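Velteck opens hands-on teaching benches for two-armed robots

Shares 30 | Comments 2

FOR IMMEDIATE RELEASE
19/06/2026

Velteck has opened its teaching benches to outside firms, letting small makers and repair shops show a two-armed robot a job by remote control before they spend money on a machine of their own. Bookings are open now. First visits start straight away.

The benches are at the company's Dikmont site. Each one is a plain workbench with a pair of arms fixed either side, facing in. A person sits at a matching pair of hand controls and does the job through the arms, over and over, while the system records every move. The recordings are then used to train the robot to try the same job alone.

No code needed from the visitor. No drawings either, though they help. What the team wants is the person who does the job every day - the packer, the fitter, the one who knows that the lid sticks if you come at it from the left.

"We can read a work sheet as well as anyone," said a spokesperson for Velteck. "But the sheet says 'fit the strip' and that's it. Watch someone good do it and there's a little twist first, then a wait, then a push. Our arms need to be shown the twist."

Dillata, which makes display fittings and shelf edging, was the first outside firm through the door. It brought long, thin parts that are awkward to hold in one hand and tend to swing when you lift them by one end. Dull work for people, and hard work for most robots, which are happier with boxes.

Over 7 days Dillata's own staff took turns at the controls. They had not used anything like it before. The first morning was slow and a fair few parts ended up on the floor, but by the second day the operators were passing pieces from one gripper to the other and asking for harder ones.

"It felt like wearing oven gloves at first," said a Dillata line worker who took part. "Then you stop thinking about the arms. You just look at the part. I had to learn to go slower then I would at home on my own line, because if I rush it the robot learns to rush it."

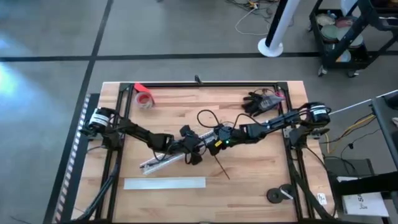 Issued by: Velteck press desk, Dikmont

The two arms work the middle of the bench, where both can reach, so a long part can be held between them. Fixing the arms to a rail frame on the bench top keeps them in the same place from one visit to the next. That matters more than it sounds. If an arm shifts even slightly between recordings, the robot is being taught two different jobs and will do neither of them well.

The benches are left a bit lived-in on purpose. Tape, gloves, odds and ends. Real work tops look like that, and a robot that has only ever been shown a bare one can be thrown by a roll of tape. Visitors are asked to bring their own parts and, if they like, their own clutter.

How a visit works

Firms pick one job, and it should be a short one. Something a person can finish in under a minute is best. Velteck's staff watch it done by hand first, with no robot involved, and talk through where it usually goes wrong. Then a practice spell at the controls, which is not recorded. Then the real thing.

Mistakes are kept as long as the operator puts them right. A dropped part that gets picked up again is useful, as the robot will drop parts too and has to know what to do next. A dropped part followed by a swear word and a restart gets thrown out.

There are 2 ways to teach. Remote control is the main one and suits most handling jobs. For slower moves the team can also switch an arm to a free mode, take hold of it and guide it through by hand, which some operators find easier for a first go. The two can be mixed in one visit.

Breaks are built in. Holding your arms out and staring at a small part is tiring and the recordings get sloppy once people are tired, the team found. Sessions at the controls are capped at 30 minutes and then somebody else has a turn.

The software is called Nam. It lines up what the cameras saw with what the arms did, lets staff play back each attempt and marks the ones worth keeping. Operators can look through their own attempts at the end of the day and strike out any they are not happy with. Dillata's staff struck out more than Velteck would have, the spokesperson said, and the final set was better for it.

What firms get

At the end of a visit the firm takes away a copy of its recordings and a short plain report. The report says whether the job looks like a good fit for a robot at all. Sometimes the answer is no - soft parts, parts that vary a lot, jobs where a person is checking quality by feel - and Velteck says it will tell people so.

Recordings belong to the firm that made them. Velteck asks if it may use them to improve its own training but there is no pressure to agree and the price is the same either way. Operators are not named in the data and their voices are not recorded.

"People ask if they're training their own replacement, and it's a fair thing to ask," the spokesperson said. "We'd rather it was asked out loud in the room with the boss there. What we hear from the floor is mostly a list of jobs they'd be glad to see the back of."

Dillata has not yet decided whether to buy. It plans a second visit with a different part, and wants to see how the trained robot copes when the parts come in jumbled and not laid out neatly. Velteck has made no claims on speed for the Dillata job and will not publish results untill the second visit is done.

Booking

Visits are open to any firm, with or without a robot. Smaller firms get first pick of dates. A visit can be as short as a single day, though the team suggests longer for anything that needs both arms. Each firm should send at least 2 operators so they can swap over, and different people doing the same job in their own way gives the robot more to go on.

Bring: the parts, plenty of spares, any tool the job needs. Flat shoes. Parts that are sharp, hot, wet or very heavy need to be talked over first. Food and drink stay out of the bench area.

To book or ask a question, contact the Velteck press desk, which will pass requests to the bench team. Press visits can be arranged at short notice, and reporters are welcome to have a go at the controls.

About Velteck

Velteck builds and runs teaching stations for robot arms at its site in Dikmont. It works with makers, packers and repair shops on small handling jobs.

ENDS

Notes to editors: Nam is written with a capital N only, it is not short for anything. Dillata has agreed to be named in this release. Requests to speak to its staff should go through Velteck in the first instance.

Related releases

Nam update adds side-by-side playback
Velteck and Dillata agree first bench visit
Guiding by hand or by remote: notes from the Dikmont benches
Call for awkward parts: send us what your robot can't pick up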